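Makulcombe library lends out sorting boxes

The Makulcombe library will begin lending compartment boxes in September, alongside the sewing kits and hand tools already on its shelves. The first 19 boxes are meant for beads, screws, fishing tackle and other small items that tend to end up in one jar.
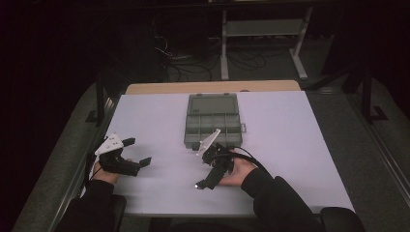 A gray organizer box on a covered table at the Makulcombe library.

Ayten Eren, who runs the lending shelf, said members had asked for boxes more often than for anything else this year. The library has 597 members signed up for item loans. Boxes can be kept for 11 weeks and must come back empty.

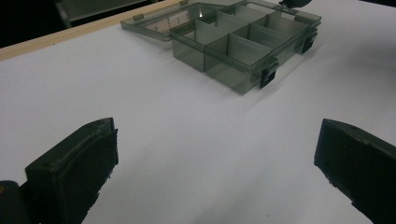
Loans are free, but borrowers pay for broken parts. İlker Yazıcı, who checks returned items, asks people to look over the latches before they leave the desk and to open the lid all the way back on a table when filling a box. The see-through plastic lets borrowers check what is in each compartment with the lid shut. Larger pieces should go in the big compartment at the end.

Sign-up opens Friday at the front desk on Predgate.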